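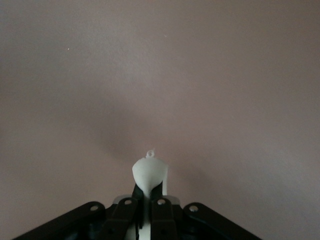

Limewash in a north-facing hallway, two months in

bsibiya
Finally finished the hallway at the Pelthorpe flat and I am completely sold on limewash! Three coats over the mineral primer, brushed in loose crosses, and the color moves all day long. At 7 in the morning it's almost blue, by dinner it's gone warm and dusty. I used the Arruda powder, mixed a bit thinner than the bag says. Has anyone else gone this way in a room with hardly any sun?

valter_n
Nice! I did my stairwell in February and had the same thing with the light. Did you mist the wall between coats? I skipped it on the second one and got lap marks you could see from the street.

bsibiya
Misted every time, with a plant sprayer. My arm still remembers.

rochelle.obi
Going to be the grump here. In a hallway? Bags, bikes, wet coats... limewash marks if you look at it. I'd have used a good flat acrylic (Cudico is what I like) and saved the fancy stuff for a bedroom.

valter_n
Flat acrylic marks too, though, and when you touch it up you get a shiny patch. With limewash you dab a little on and it blends right in.

rochelle.obi
If you kept the leftover mix. And if you wrote down the ratio. I've repainted a whole wall over one scuff.

bsibiya
Fair point about the ratio, mine's on tape inside the closet door, haha. The coat hook end does have some rub already. I might put a clear sealer there, just up to shoulder height.

ulle19
Please test the sealer first! The Cunder one turned mine two shades darker and I had to do the entire wall to match. I ended up loving it, but it was a long evening.

valter_n
Seconding the test patch. Do it behind a door and leave it for 3 days before you decide.

bsibiya
Okay, patch goes on tonight behind the bathroom door. Ülle, was yours the matte version or the satin?

ulle19
Matte. Stir it a LOT, the stuff at the bottom is like yogurt.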